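Last revised April 1, 2020. Maintained by Dindo Navarro.

# Running a quarterly idea review with a stage-weighted backlog

These steps set up a repeatable review for an innovation backlog of any size above a few dozen entries. The method was first used at Jirnau, where the backlog held 1420 entries and no agreed way to close any of them. It assumes you already collect ideas in a spreadsheet or a tracking tool that can export one.

## Before you start

You need:

- an export of the full backlog, one idea per row
- a review group of four to seven people, at least two of whom control a budget
- a list of the current strategic themes, in writing, with no more than six items
- a two-hour slot for each review session

If the themes are not written down, stop and get them written down. Scores given against unwritten themes can't be compared between reviewers.

## Step 1: Clean the export

Remove exact duplicates first. Then sort by title and merge near-duplicates by hand, keeping the oldest ID as the parent and listing the others in a `merged_from` column. Don't delete the merged rows. Submitters will look for them.

At Rumwood, a combined export from three business units had 3857 rows. After merging, 2183 were left. Expect the first cleanup to be the slowest part of the whole process; later quarters only involve new rows.

## Step 2: Assign a stage

Give every idea one of four stages:

| Stage | Meaning | Evidence required |
|---|---|---|
| S0 | Stated | A title and one sentence |
| S1 | Framed | A named user and a problem statement |
| S2 | Tested | At least one result from outside the team |
| S3 | Funded | A budget line and an owner |

The stage records evidence. Enthusiasm, seniority of the submitter and age of the idea have no effect on it. If a row falls between two stages, use the lower one.

## Step 3: Score within the stage

Score each idea from 0 to 5 on fit, reach and cost of the next test. Reviewers score alone and submit before the session. The stage-weighted score is:

`score = (2 × fit + reach + (5 − cost)) × weight`

Weights are 1.0 for S0, 1.2 for S1 and 1.5 for S2. S3 ideas are not scored, as they are already handled in the project portfolio. 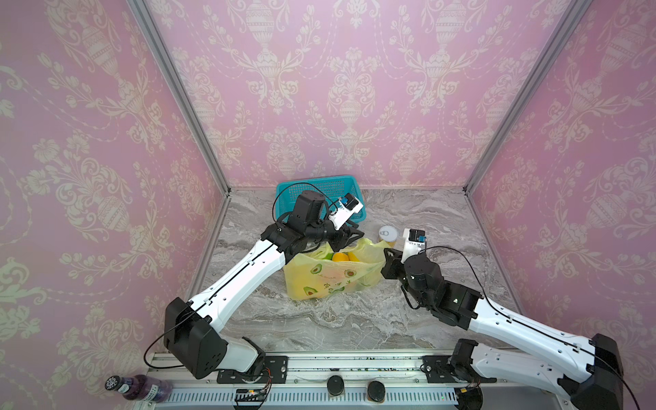
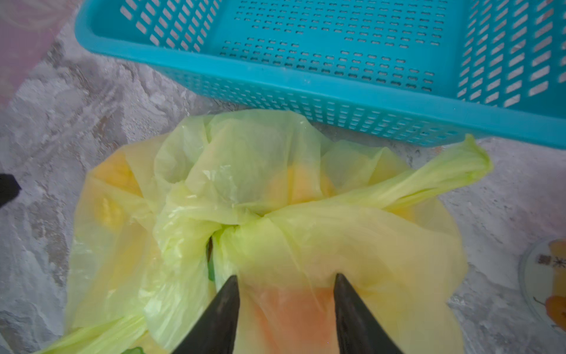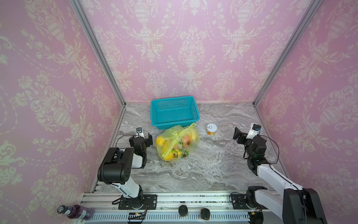

*Damask-papered walls in the first and third views; basket on the marbled surface in the second and third.*

## Step 4: Hold the session

Bring only the ideas where reviewers differ by three points or more on any one criterion, plus the top ten by score. Everything else is decided by the numbers.

For each idea on the list:

1. Read the problem statement aloud.
2. The highest and lowest scorers each get one minute.
3. All reviewers rescore.
4. Record the new median and move on.

Don't average. With a group this small, one extreme score moves a mean far enough to change the ranking.

## Step 5: Close or advance

Each reviewed idea leaves the session with one of three outcomes:

- **Advance.** The next test is named, with an owner and an end date.
- **Hold.** The idea stays at its stage for one more quarter. A second hold in a row is not allowed.
- **Close.** The row is archived with a one-line reason.

The limit on holds is the rule most often dropped. The Ross team removed it in January and had 169 held ideas at the following review, most with no recorded next step. They have put it back.

## Step 6: Report

Send each submitter the outcome and the reason within five working days. A template is enough, provided the reason is specific to the idea. "Not a priority at this time" does not count as a reason.

Publish the totals per stage and outcome on an internal page. Leave individual scores out of it.

## Troubleshooting

**All scores cluster at 3.** Remove 3 from the scale for one quarter and use 0, 1, 2, 4, 5.

**Most ideas are stuck at S0.** Check whether submitters know who to ask about users. At Pratstead, adding a contact name for each customer segment to the submission form was the only change needed.

**S2 ideas always win.** Lower the S2 weight to 1.3, or rank each stage on its own list and reserve a fixed number of slots per stage.

**A sponsor overrides the result.** Log it in an `override` column with the sponsor's name. Review the column once a year.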